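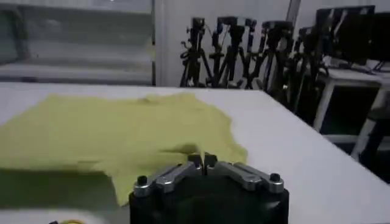 3 min read

Robot lab opens its doors to laundry staff and neighbours

People who fold clothes for a living got a close look at a machine trying to do the same job in July, when Corico held an open day at its workshop in Relelside.

The company, which works on robot arms for laundries and clothes sorting centres, let in 100 visitors over the course of the day. They came in small groups, starting at 10am, and each group spent half an hour at the table where the arm is being taught to handle garments.

Most of the talk was about T-shirts. A shirt that has been dropped on a table has no fixed shape, and the arm has to find an edge it can take hold of before anything else can happen. In one part of the session the gripper's two fingertips were brought close together and pointed at the bunched side of a yellow-green garment spread on the white tabletop.

"People expect the folding to be the hard part," said Piroska Erdős, who leads the garment work at Corico. "Picking it up is where we spend our days. If the fingers take two layers when we wanted one, everything after that goes wrong."

She told visitors that the team works from a small camera at the gripper, which gives a close view of the cloth. The software uses that view to choose where to pinch. Creases and shadows can look much alike to it, she said, and a dark fold near the side of a shirt may be read as the edge.

Corico has recorded 3000 attempts at picking up and spreading clothes since the project began. Failed attempts are kept along with the good ones.

Among the visitors were staff from Hesadport, a laundry that washes uniforms and bed linen for care homes. Its day manager, Adjoa Bonsu, asked how the arm would cope with a full load straight from the dryer, with sleeves knotted and socks caught inside things.

The answer was that it would not, at least for now. Garments are put on the table one at a time, and the team has yet to start on mixed piles. Erdős said she hoped to begin that work next year.

Bonsu said afterwards that she had found the visit useful. "I wanted to see how slow it was, and it is slow," she said. "But I have people with bad wrists and bad shoulders. If it could do the pulling apart and leave the folding to us, I would take that."

Ross Galbraith, who lives two streets away and came with his daughter, said he had walked past the building for years without knowing what went on inside. He had expected something bigger. His daughter asked whether it could do jumpers – the team has tried them, and thick knits tend to slip.

Visitors could also put their own questions to Vilja Jääskeläinen, who looks after safety at the site. She explained where people may stand while the arm is moving and how it is stopped. Several groups wanted to know about jobs. Jääskeläinen said the company had no laundry using the arm in daily work and that any trial would be agreed with staff first.

A trial is planned all the same. Tilahun, a charity that sorts donated clothes, has agreed to take one arm for 3 months once the current round of tests is over. Magdalini Triantafyllou, who runs its sorting room, said the arm would be used to lay shirts flat so that sorters could check them for stains and tears.

The open day closed at 4pm. Corico plans to hold another in the spring, and places will be free but must be booked through the company.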